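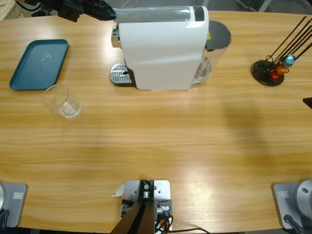 *The capsule machine on its usual table*

**Descaling in a hard water area – how often?**

**derkus_29** · August 3, 2019
Right, I've become a proper convert to citric acid! We moved to Plarkovthorpe in July and the water is like liquid chalk. The kettle furred up in 17 days. I put one heaped tablespoon in half a litre of warm water, ran it through the coffee machine in short bursts, then flushed it with two full tanks of clean. The coffee tastes so much brighter – I'd forgotten it was meant to. Does everyone here do theirs monthly?

**Mansa Wumbei**
Monthly is overkill. I do mine every three months and it's been fine for 5 years. Same water as you, other side of the river.

**odier**
Every three months?! Mansa, mine would have seized up. Depends how many cups you make, surely. There are four of us and we get through loads.

**Mansa Wumbei**
Fair, I live alone and have two a day.

**yaa_nartey**
Love this thread. Can I put in a word for filter jugs? I fill the tank from ours and the kettle has hardly any scale now. Tea is miles better too, no scum on top.

**odier**
Cartridges cost a fortune though. A bag of citric acid was a few quid and will see me through to next summer.

**derkus_29**
I'm tempted by both, to be fair. Yaa, how long does a cartridge last you?

**yaa_nartey**
Around 29 days, then the tea starts looking murky again and I swap it.

**zakaria**
Check the manual before using citric acid in a coffee machine. Mine says own-brand descaler only while it's under guarantee. White vinegar is fine for kettles but the smell hangs about for ages.

**derkus_29**
Good shout, will dig the booklet out tonight. Shower head next!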